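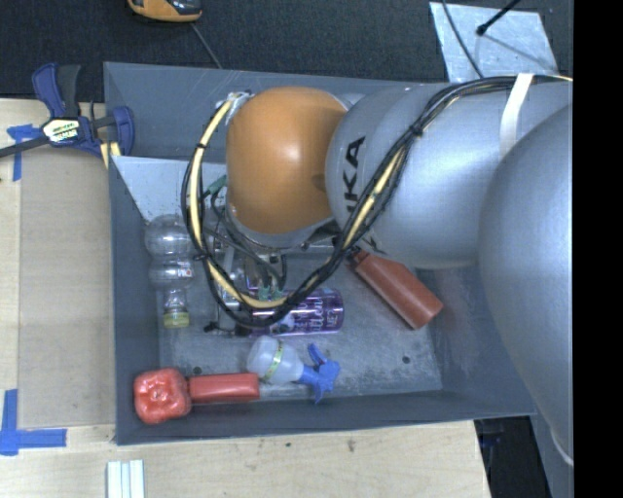
Multthorpe would start with the stop function and leave the cables until later, on the grounds that a snagged hose costs an afternoon and a badly wired stop costs a hand. I accept the order of priorities, but cable dressing is the part of our cell rules I have been asked to rewrite, and I would like to know what other sites put in writing.

The set-up is a bin-picking cell on a bench. The arm reaches into a grey bin of mixed household items, with the bundle and hose tied along the outside of the arm and a free loop at the wrist. The bin is clamped to the table and there is blue tape on the tabletop. Our present rules say only "cables to be secured" and "bin to be fixed in position". Neither can be checked. Specifically:

How is the free loop at the wrist specified, and at which pose is it measured?
Is tape acceptable as a position reference, or should there be hard stops?
How often is any of this inspected?

Grovoten

Landeck
Posted Thursday, 20:14

Loop first. Do not specify a length. Specify a condition: with the last axis at each end of its permitted range, and the wrist at the lowest and highest points of the picking volume, the loop must not go tight and must not touch the bin floor. That gives a short list of poses to be driven at reduced speed after any change to the dressing. Save them as a program so that everyone drives the same ones.

Then limit the last axis in software. Most damage to external dressing that I have dealt with came from a planner choosing the long way round. If the grasp planner can return a rotation outside the tested range, the dressing test is worth nothing.

Ties: mark the cable on both sides of each tie with a paint pen. If the marks have moved, the bundle has slipped and the poses are driven again. Do not overtighten on a pneumatic hose. Use a strap there if there is room for one. Connectors near the gripper need their own strain relief on the tool side, so that a pull on the loop is not taken by the contacts.

Tape is a reference for people. It shows where a thing should go back to and it will not hold anything. A clamp holds, but it does not reproduce a position unless the bin is also against a stop. Write it as three separate requirements (stop, clamp, mark) and state which of them the calibration depends on. Any movement of the bin voids the calibration, and the rule should say who may release the cell afterwards.

For inspection we use visual at the start of each shift, and the full set of poses every 20 running hours or after any collision stop, whichever comes first. The interval came out of our own log, so do not copy it without looking at yours.

On standards, ISO 10218-2 covers integration of the cell and ISO 12100 the risk assessment behind it. Neither will give you a loop size. Your written rule should refer to your risk assessment by its number and issue, or the two will drift apart.

Mangundap
Posted Thursday, 22:40

Agree with most of that. We had a bundle fail at cycle 1126 after a gripper change because the new gripper was longer and the poses were never repeated. Add "tool change" to your list of triggers.

Also keep the bin clamp handles out of the arm's path, or model them as obstacles. Ours were not in the collision model for 6 weeks.

Grovoten
Posted Thursday, 23:05

Thank you both. I will word the loop as a condition and split the bin clause in three. Landeck, does the paint pen mark survive cleaning with isopropanol? We wipe down daily.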